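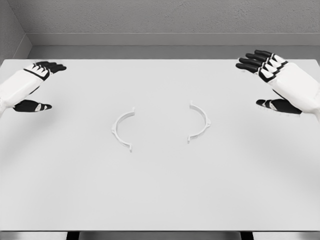 Flandwood-Rundenzeiten, Datenkarte

Stand: 22. Juni 2019

Inhalt

Der Datensatz enthält 1269 gezeitete Runden vom historischen Bergring Flandwood, aufgezeichnet bei den Vorläufen im Februar. Gefahren sind Tourenwagen und leichte Prototypen, aufgeteilt in vier Klassen nach Hubraum. Jede Zeile ist eine Runde. Wer eine Rangliste der schnellsten Autos sucht, sollte gleich wieder schließen, dafür taugen die Daten nicht. Warum, steht weiter unten.

Dateien

runden.csv: die Rundenzeiten, Trennzeichen Semikolon, Dezimalkomma
fahrzeuge.csv: Klasse, Baujahr, Hubraum, Reifentyp
wetter.csv: Luft- und Asphalttemperatur, von Hand abgelesen
aenderungen.txt: was seit der ersten Fassung korrigiert wurde

Spalten in runden.csv

fahrzeug_id: Schlüssel zu fahrzeuge.csv, nicht die Startnummer
klasse: 1 bis 4
zeit_s: Rundenzeit in Sekunden
quelle: "alis" oder "hand"
gueltig: ja, nein oder leer

Leer bedeutet, dass niemand entschieden hat. Ich habe diese Runden nicht nachträglich für gültig erklärt, auch wenn das mehrfach gewünscht wurde.

Herkunft

Die meisten Zeiten kommen aus der Lichtschranke Alis. Im Prospekt steht eine Auflösung, die ich auf der Strecke nie bestätigt gefunden habe. Fahren zwei Autos dicht hintereinander über die Linie, ordnet Alis die Zeiten gelegentlich vertauscht zu. Solche Fälle sind korrigiert, soweit die Handliste das hergab. In den übrigen Fällen blieb der Rohwert stehen.

Die Fahrzeugdaten beruhen auf den Meldebögen. Baujahre und Hubräume sind also Angaben der Teams. Beim Resier-Prototyp stehen auf zwei Bögen verschiedene Hubräume, übernommen wurde der spätere. Ob er stimmt, weiß ich nicht.

Bekannte Mängel

Etwa 50 Runden haben keine Asphalttemperatur.
Die Uhr der Wetterstation ging nach, um wie viel, wurde nicht notiert.
Die beiden Jiang-Coupés teilen sich in der ersten Sitzung eine fahrzeug_id.
Reifentyp "Regen" heißt nur, dass so gemeldet wurde. Reifenwechsel wurden nicht erfasst.
Klasse 4 ist so dünn besetzt, dass Mittelwerte dort wenig sagen.

Wofür man das benutzen kann

Zum Üben von Einleseroutinen, für Streuungen innerhalb einer Sitzung, vielleicht für die Frage, wie stark ein einzelnes Auto von Runde zu Runde schwankt. Vergleiche zwischen den Klassen halte ich für gewagt. Von der oft wiederholten Behauptung, die leichten Wagen seien bergab im Vorteil, lässt sich hier nichts ablesen, denn Zwischenzeiten gibt es keine.

Lizenz und Korrekturen

Weitergabe und Bearbeitung sind erlaubt, wenn diese Datei beiliegt. Korrekturen bitte mit Beleg einreichen, also Zeitstreifen oder Meldebogen. Erinnerungen an eine besonders schnelle Runde werden nicht eingetragen.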